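Questions about selling grain and pulses through the Clindcombe market yard. Applies to the current season.

## Who can bring produce to the yard?

Any grower with a valid seller number. Traders buying on behalf of a mill need a separate buyer number. The two can't be held under the same account.

## What lots are accepted?

Wheat, barley, chickpeas, lentils and dried peas. Oilseeds go to the Fosuner depot. The minimum lot is 37 bags of one crop and one grade. Smaller amounts can be pooled with another grower's, provided both sign the pooling slip before weighing.

## How is moisture measured?

Three samples are drawn from each lot and averaged. Lots above the limit for their crop are held in Bay 7 until they are dried or withdrawn. Drying is charged per bag. The grower can ask for one retest on the same day at no cost.

## How is the floor price set?

It is posted at 6:00 a.m. and stays fixed until the yard closes. Bids below it are not recorded. If a lot gets no bid, it can be carried over twice, after which storage is charged.

## When am I paid?

Payment is sent within seven working days of the sale. Market fee, weighing and any drying charge are taken off first and listed on the sale note.
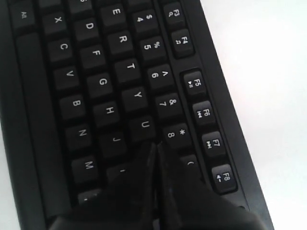
*Cutine Usman*
*Yard Records Clerk, Clindcombe*

## How do I register a lot online?

Log in with your seller number and choose "New lot." Enter the crop, grade, bag count and expected arrival time. The form closes at 8:00 p.m. for arrivals the next morning. Print the lot slip or write its number on the load sheet.

## Can I change a lot after it is registered?

The bag count and arrival time can be changed until the truck is weighed in. Crop and grade can't. Cancel the lot and enter a new one.

## Is there a limit on daily arrivals?

Yes. The yard takes 195 lots a day, rising to 293 in April and May. Once the limit is reached, new entries move to the next open day.

## My sale note has the wrong weight. What now?

Bring the note and the weighbridge ticket to the records window before payment is sent. Corrections after payment are made on the next sale note for the same seller number.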